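Noise and Concentration in a Shared Open-Plan Workspace

Final project report, Environmental Psychology
Group members: Chantal Sandhu, Suha Hamdan, Ayman Hakim, Omar Chidiac
Project advisor: Prasert Kaewsai
Submitted 2024-06-07

1. Introduction

Many students and office workers spend most of the day in rooms they share with people who are doing something else. Open-plan space is cheaper to build and easier to rearrange than closed rooms, and it is often said to help people talk to each other. It also means that everyone hears everyone. Our group wanted to know how much of the annoyance people report in such rooms comes from how loud the room is, and how much comes from what kind of sound it is.

The question came out of our own experience. Three of us had part-time desks in shared space last year, and we disagreed about what made it hard to work. Omar minded the ventilation. Chantal and Suha did not notice the ventilation at all but could not read while a phone call was going on nearby. We thought it would be worth measuring instead of arguing.

2. Background

Two ideas from the course reading shaped the project. The first is the irrelevant speech effect. People who are asked to remember a short list of items in order do worse when speech is playing in the background, even if they are told to ignore it and even if it is in a language they do not know. Steady noise at the same level has a much smaller effect. The usual explanation is that sound that keeps changing is processed automatically and gets in the way of rehearsing the list.

The second idea is perceived control. People tend to rate a noise as less annoying when they believe they could stop it or leave. In an open office most people have little control over the sound around them, apart from headphones.

We expected from this that sound level alone would be a weak predictor of reported distraction, and that speech would matter more than the level reading suggested.

3. Site

We carried out the study at Saliba, a shared workspace with a ground floor and an open mezzanine. We chose it because both levels share the same air space but are used differently. Downstairs is mostly taken up by small teams who talk during the day. The mezzanine is used more by people working alone. The manager gave us permission to put up a notice, hand out questionnaires, and leave sound level meters in place during opening hours in January.

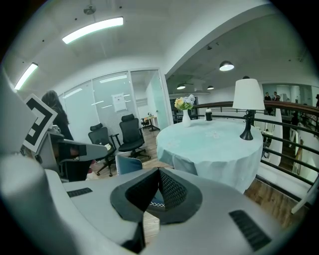

The floor is hard on both levels and there is very little soft furnishing, so sound carries well. Standing at the railing, we could follow a normal conversation on the ground floor without trying. People who had worked in the building for a long time told us they had learned which desks to avoid, and new members usually found out within a week or two.

4. Method

4.1 Sound measurements

We used two sound level meters borrowed from the department, one on each level. Both were set to A-weighting and slow response, and both were checked with the same calibrator at the start and end of each day. The meters stored one reading per minute. After we removed minutes when a meter was being moved or calibrated, we had 3,593 usable readings.

The meters did not record audio. This was a condition of our ethics approval, and we agreed with it, but it meant we could not go back later and find out what a loud minute had been made of. To get around this, one of us sat near each meter with a tally sheet and marked the main type of sound in each ten-minute block. The types were speech, phone call, equipment, ventilation, and movement (chairs, doors, footsteps).

4.2 Questionnaire

The questionnaire was a single page. It asked where the person was sitting, what kind of task they were doing, whether they were wearing headphones, and how distracted they had felt in the last hour on a scale from one to seven. There was also an open question: "What sound, if any, did you notice most?" We handed out 138 questionnaires and got 107 back that were complete enough to use. Some people filled in more than one on different days. We did not ask for names, so we cannot say how many.

4.3 Reading task

Our first plan included a timed proofreading task that members could do at their own desks. We piloted it with four people and dropped it. Two of them were interrupted by coworkers before they finished, and the times were so different from each other that we would have needed a far larger sample to learn anything. The pilot results are not used in this report.

5. Results

5.1 Levels

The ground floor was louder than the mezzanine through the middle of the day, as we expected. The difference was smaller than we had guessed. It nearly disappeared in the late afternoon, when the teams downstairs got quieter and the ventilation was the main thing left on both levels. The loudest single minutes came from furniture being dragged across the floor.

5.2 Distraction ratings

Distraction ratings were higher on the mezzanine than on the ground floor, even though the mezzanine was the quieter of the two. When we looked at task type, part of this made sense. Most of the people upstairs were reading or writing, and people who were reading or writing gave higher ratings on both levels. But there was still a difference between the levels when we compared only the reading and writing group.

Blocks marked as mainly speech or phone call had higher ratings than blocks marked as ventilation or equipment. Phone calls had the highest ratings of all, although they were not the loudest. Several people wrote that half a conversation was worse than a whole one. One answer was "I keep waiting for the other person to talk."
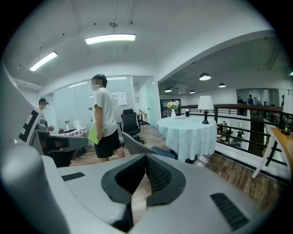

5.3 Headphones

People wearing headphones did not report less distraction than people without them. We do not think this means headphones have no effect. The more likely reading is that people put them on when they are already being distracted, so the two groups were not the same to begin with. A better design would have asked when they put the headphones on and why.

5.4 Open answers

Ayman and Suha sorted the open answers separately and then compared their lists. They agreed on most of them. The disagreements were mainly over answers such as "people downstairs," which could mean talking or walking. These were placed in a separate "unclear" group. Voices were the largest group, followed by phones and then chairs. Ventilation came up only a few times, and Omar has accepted this.

6. Discussion

Our results fit the idea that the content and pattern of sound matter more than the level, at least within the range we measured. They do not prove it. People chose their own seats, and someone who is sensitive to noise may be more likely to go upstairs in the first place. If so, the mezzanine ratings would be higher no matter what the sound was like. We had no way to separate these two explanations with the data we collected.

Expectation may also play a part. Members treated the mezzanine as the quiet level, though there was no written rule. A voice that would pass unnoticed downstairs may stand out more in a place where people expect quiet. Two of the written answers said something close to this.

There are other limits to the study. We had only one building. The tally sheets depended on one person's judgment for each block, and we did not have a second person check them. We were also visible to the members while we sat with the meters, and at least one person moved a phone call outside after seeing us. January may not be a typical month either – the windows stayed shut the whole time, and there would be more street noise in summer.

7. Suggestions for the site

We gave the manager a short summary with the following points.

Set aside one enclosed room for phone calls and do not let it be booked for meetings.
Put felt pads on the chair legs, starting on the ground floor.
Hang absorbing panels on the wall facing the mezzanine.
Tell new members which level is meant to be quiet, and put it in writing.

The felt pads are the cheapest of these and could be done in an afternoon. The panels cost the most, and we would suggest trying the phone room first to see how much difference it makes. The manager said the storage room next to the entrance might be suitable if it can be ventilated.

8. Division of work

Chantal wrote the questionnaire and the ethics application. Ayman and Suha handled the open answers and wrote sections 5 and 6. Omar set up and calibrated the meters and cleaned the readings. All four of us shared the observation shifts. Prasert Kaewsai advised on the design and suggested adding the question about task type, which we had left out of the first draft.

9. Data

The minute readings and the coded questionnaire answers are stored on the department drive. The paper questionnaires will be kept until the end of the grading period and then shredded, as stated in the consent notice. Requests for the tally sheet template can be sent to Chantal.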